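Regional lender sees slower deposit growth after rate rise

Jul 13, 2022

Findlow Savings Bank expects household deposits to grow more slowly in the second half of the year as customers move money into fixed-term accounts and short government paper, its head of treasury said in an interview at the bank's Huststead office.

The bank, which has operated in the region since 2002, raised its one-year term rate last month and left its instant-access rate where it was. The treasury head, who spoke on the condition that no name be used, said the gap between the two was deliberate.

"Instant-access balances are the cheapest funding we have, and they are also the least certain," the official said. "We would pay more for money we know will be here in December."

Term deposits now make up 19 percent of total customer balances. The official declined to give a target but said the share would have to rise before the bank extended any more fixed-rate mortgages beyond five years.

Asked whether the bank was late in passing on higher market rates, the official said the comparison was not straightforward. Wholesale rates reprice daily, while most of the loan book reprices once a year. "If I raise every deposit rate on the day the market moves, the margin goes negative on the older loans. The regulator would ask me about that before you did."

The two largest competitors in the area, Ehlers and Darkis Mutual, have taken different approaches. Ehlers has raised all of its savings rates in small steps. Darkis Mutual has kept its posted rates and offers a bonus to customers who hold a balance for a full quarter. The Findlow official said the bonus structure was harder to model than it looked, as early withdrawals cancel the cost entirely.

Credit quality has not changed much. The bank had 2,223 small business loans outstanding at the end of June, and arrears over 90 days were flat on the quarter. The official said the figure lags and should not be read as a forecast.

"Arrears tell you what happened to borrowers last winter. I look at overdraft use - how many accounts are in the top band of their limit, and for how many days in the month. That has gone up at the retail end, mostly clothing and sporting goods."

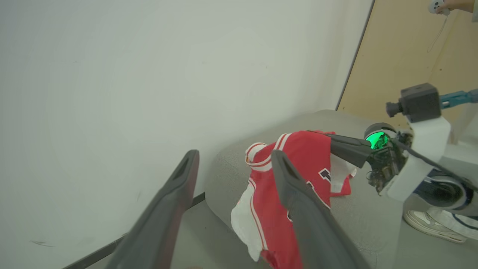
"Those shops order stock two seasons ahead. They borrowed at one rate and will roll over at another. Most of them can carry it, but the cushion is thinner than it was a year ago."

The bank has not tightened its lending criteria. It has shortened the review period on revolving credit lines from 12 months to six, a change that took effect at the start of the month and applies to new and renewed lines only.

On inflation, the official said the bank's internal planning rate had been revised 2 times this year, both times upward. The next revision is due after the summer.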